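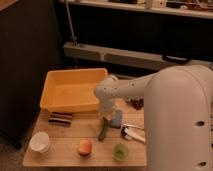 Yellow bin and robot arm at the wooden table.

Caltby Clinic: water and humidity safety checklist, with inspector's comments

Covers sinks, nebulizers, room humidifiers, nasal rinse supplies and the two dental chairs. Completed in December by Yaryna Prokopenko. Second signature: Matvii Boiko. Items are marked OK, FIX or N/A. Comments are kept with the item they belong to, so please don't move them to the back page.

Section A. Sinks and taps

A1. Hot water reaches set temperature within one minute at every hand sink. OK
Comment: The sink in Room 8 is slow but passes.

A2. Cold water stays cold after two minutes of running. FIX
Comment: Fails in the staff restroom. The hot and cold pipes run side by side behind the panel and the lagging has come off. Tomás Kinsella has the work order.

A3. Faucet aerators removed, cleaned and refitted this quarter. OK
Comment: Two were replaced. Scale was heavy on both.

A4. Little-used outlets flushed weekly and the log signed. FIX
Comment: The log for the old plaster room has gaps. The tap is not used for patients, but it is on the same line as the procedure room, so the gaps matter. If the room is going to stay shut, cap the outlet back at the branch and take it off this list.

A5. No splash from the drain onto clean supplies. OK

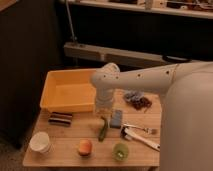 Robot arm over the table, bin on the left.

Section B. Nasal rinse and sinus care supplies

B1. Rinse bottles and pots are single-patient and labeled with name and date opened. OK

B2. Only sterile or distilled water is stocked for rinsing. OK
Comment: Tonero bottles, sealed, stored off the floor. One opened bottle with no date was thrown out during the visit.

B3. Patient handout says clearly that plain tap water is not to be used, filtered or unfiltered. FIX
Comment: The handout at the front desk is the old version. It says "clean water," and patients read that as anything out of a kitchen filter pitcher. The newer sheet says sterile, distilled, or boiled and cooled. Please recycle the old stack. Roksolana Kobzar is reprinting.

B4. Staff can explain how to wash and dry the device at home. OK
Comment: Asked three people on shift. All three said to let it air dry between uses. One was unsure about microwaving, so check the maker's sheet before giving advice on that.

B5. Saline packets in date. OK

Section C. Nebulizers and humidifiers

C1. Nebulizer cups rinsed with sterile water after each use and left to dry on a clean towel. OK

C2. Room humidifiers emptied daily. FIX
Comment: The unit in the waiting area had standing water in the tank at 8 a.m. and a film on the base. Taken out of use. My own view is that the waiting area doesn't need one — the readings there were fine without it.

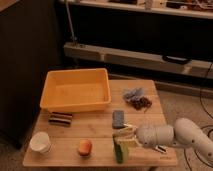 C3. Humidifier tanks filled with distilled water only. OK
Comment: A jug was sitting next to the one in Room 2, with the right label on it.

C4. Tubing on respiratory equipment changed on schedule. OK
Comment: Change dates are written on tape and the tape is peeling. Use the tie-on tags from the Bilgin supply drawer.

Section D. Dental chairs

D1. Waterlines flushed at the start of the day and between patients. OK
Comment: Watched this done on both chairs.

D2. Waterline treatment used as directed and the box lot number recorded. OK

D3. Most recent waterline test on file. FIX
Comment: The left chair is fine. The report for the right chair is missing from the binder. Daryna Karpenko believes it went to the Clollis office with the invoices. A copy is needed here before the next visit.

D4. Sterile water used for surgical procedures, delivered by a separate device. OK

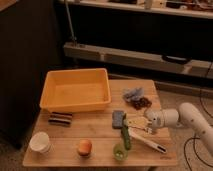 Section E. Records and people

E1. Water management plan is on site and staff know where it is. OK
Comment: Green binder, second shelf, behind reception. The contact page still lists a plumber who has retired.

E2. New staff trained before handling rinse or respiratory supplies. OK
Comment: Form 1002 is signed for everyone hired this year.

E3. Patients with weakened immune systems get spoken advice as well as the handout. FIX
Comment: This happens, but it isn't being charted. Add a line to the discharge note.

E4. Unexplained fever, severe headache or confusion after nasal rinsing goes straight to the physician on duty. OK
Comment: The notice is posted at both desks and the phone number on it is correct.

Items to close before the next inspection: A2, A4, B3, C2, D3, E3. Send proof of completion to Matvii. Photos are fine for A2 and C2; the rest need paper.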